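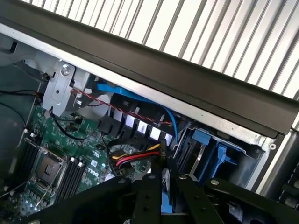
23 May 2022 - Gurnex, wrist cam branch

Picked up where the last entry stopped. Goal is still the same: get Marar to give a decent approach line for the power cable without going anywhere near the memory slots.

Pulled the new Standis build first thing. Planner now loads the chassis as separate faces instead of one big box, so it can reach down inside the rim. Good. Planning time went up though, and 8 of the first 20 requests came back with no path. All 8 were asking for a wrist angle we'd blocked ourselves in the config. Unblocked it, reran those, all fine. Left a note in the config so we don't do it again.

Segmentation:
- blue SATA cable - solid, mask holds right round the bend down to the drive bay
- blue drive tabs - get merged with the cable mask. Same colour, same depth more or less. Need a width check or somthing on shape
- yellow/red/black bundle - splits into three cables near the bend where the strands spread. Want it as one thing. Tried closing the mask with a bigger kernel, that then swallows the black plug as well
- thin black cables over the board - mostly missed. Not surprised, parking it
- white squares behind the shroud vents come out as "label". Harmless but ugly

Striped surface behind the tower is upsetting the stereo match, repeats too evenly and we get false depth past the rim. Cropping everything beyond the chassis rail before matching. Crude. Works on the saved clips, not tried live.

Gripper self-mask: our own fingers still turn up as an obstacle when the opening is past 80 per cent. The mask was drawn for the old finger pose. Redrew it, added a bit of margin, now it hides part of the drive tab showing in the gap. Can't win. Might render it from the joint state properly, half a day's work probably.

Control side, short. Dropped the approach speed to 30 per cent inside the rim. The Pomuvness logger was dropping force samples when the camera stream was on, so the graphs from before lunch are no use - don't quote them. Moved the logger to its own thread, gaps gone.

To do
- shape check for tabs vs cable
- bundle merge, try grouping by direction not distance
- live test of the rail crop
- keep-out box over the empty socket aswell, lever is inside the swept volume on two of the plans
- ask for the October recordings back, they got moved off the shared drive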